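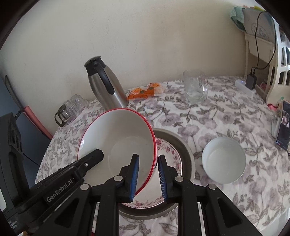 Should bowls be stacked inside one another on the table before they are carried to the sink? Only when they share a diameter and a profile; otherwise they should travel singly or on a flat tray.

I hold this view against most of my family and against Czesław Witkowska, with whom I shared a kitchen in Groltcombe for two years and who stacked everything. His argument was one of trips. A table laid for four produces a certain number of pieces, the sink is a fixed distance away, and the person who walks least has cleared best. I accept the arithmetic. My objection is that it measures the wrong part of the job.

Clearing has three stages: gathering, carrying and unloading. Stacking shortens the second and lengthens the other two. A bowl set into a slightly narrower bowl wedges at the rim. It has to be prised out over the sink, usually with wet hands, and the underside of the upper piece now carries whatever was left in the lower one. A foot ring that was clean when it left the table needs washing with the rest. In a household where crockery is bought in sets, the penalty is small. Few households I know are like that. Ours has plates with a floral border from one relative, bowls with a red rim from another, and plain white ones bought to fill gaps.

Mixed crockery is the normal case, and advice on table clearing ought to start from it. The Hellell household guide, which I otherwise recommend, gives seven steps for clearing a table and assumes throughout that every bowl fits every other bowl.

My own order is as follows. Glass goes first and alone, as a mug with a heavy base will chip a thin rim at very low speed. Anything holding liquid goes next – flask, jug, teapot – with the lid checked before lifting. Bowls follow, tilted only once they have been emptied. Flat plates come last and may be stacked, scraped, up to whatever height one hand can hold level.

A shallow metal pan or tray with a raised wall is the best carrier I have used. It contains drips, it does not break, and a plate will sit flat in it with a bowl on top. Yakubu Ojo prefers the Mäkelä tray, which has a rubber mat, and reports no slipping. I find the mat one more thing to wash.

The tablecloth deserves a word too. Cloth hides a small spill under a foot ring until the piece is lifted, so lift straight up. Dragging a bowl to the edge spreads the mark and rucks the fabric, and a rucked cloth will tip a glass. Printed cloths are more forgiving than plain ones in this respect, though they wash no better.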